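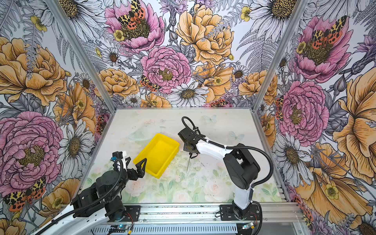
Can a two-armed machine take over routine tidying and sorting in a home or a small shop?

Present systems can complete single, well-defined steps of such work under supervision, but a full chore carried out without a person nearby remains out of reach for equipment at the price level studied in this project.

1. Background and Purpose

This report was prepared for the final-year design course at Staniforth Technical College. The sponsor, Tindgate, operates a small chain of housewares stores and asked whether the daily return of loose items to trays could be handed to a machine. The same task occurs in most kitchens, where utensils are collected and put away after use. The project team limited its work to picking up one item at a time, carrying it to a tray, and releasing it inside the tray walls.

2. Method

Two control programs were compared. The first, Sovano, follows positions entered in advance by an operator. The second, Devuron, was trained on 205 demonstrations recorded by members of the team. Each program was tested on the same set of household items, including thin rods, spoons, and folded cloths. A trial was counted as successful only if the item came to rest fully inside the tray and no person touched the equipment. Trials that ended in an emergency stop were recorded as failures.

3. Results

Devuron succeeded in 73 percent of trials. Sovano performed well when the tray was squared to the work surface, and its results fell sharply once the tray was turned. Thin items were the most difficult for both programs. Small errors in the grip caused them to swing during transfer, and several came to rest across the tray wall. Cloths were dropped less often but frequently hung over the side.

Speed was a further concern. A team member cleared the same set of items in a fraction of the time either program required. The 2 arms also had to wait for each other whenever their paths crossed, and the waiting rule written for this purpose was cautious.

4. Discussion

Tindgate estimated that a single store returns 1,000 items to trays in a busy week. At the measured success rate, an employee would need to correct a large share of the work, and the savings in labor would be small. Household use raises additional questions about safety around children and pets, which the team did not test.

5. Recommendations

The team advises against a store installation at this stage. Further study should address the handling of thin items, the detection of a failed release, and recovery after a drop. A repeat of the trials under store lighting is planned for March, subject to laboratory access.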